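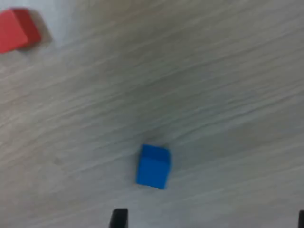 Sorting Cubes Into Cups: Setting Up a Tabletop Color Sort

A color sort needs very little: a clear table, a few small cubes in two colors, and one cup to match each color. Red and blue are easy to tell apart in most light, so these steps use those.

What you need

Small cubes, all the same size, in red and blue
2 plastic cups, one red and one light blue
A table with a flat, plain top

Any cubes will do if they drop into the cup without catching on the rim. Try one before you start. The Zevavano sets are sold in bags of 50, far more than you need for one table. Keep the spares in a drawer.

Setting up

1. Wipe the table and let it dry. Crumbs make the cubes sit crooked.

2. Stand the cups upright, open end up, a short distance apart. Leave enough space to get a cube down between them without knocking either one over.

3. Put the cubes out on the table, not in a row and not grouped by color. Leave a finger's width or more around each one. Cubes that touch are hard to pick up singly.

4. Check the light. A lamp or window can bleach part of the tabletop, and a cube in shade looks darker on one side than the other. Turn the lamp if two reds start to look like different colors.

Sorting

Pick up one cube by two opposite sides and lift it straight up. Carry it over the cup of its own color, stop, and let go. Then go back for the next one.

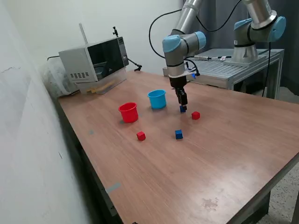 A reader at Plelusbridge wrote in to suggest starting with the cups farther apart and moving them closer each round, and said that light cups tip less if you lower the cube inside the rim before letting go. Both are worth trying — the second one especially, if your cups are thin.

Starting over

Empty both cups onto the table and spread the cubes out again in new spots. Swap the cups now and then so the same color isn't always on the same side. Four or five rounds is plenty for one sitting.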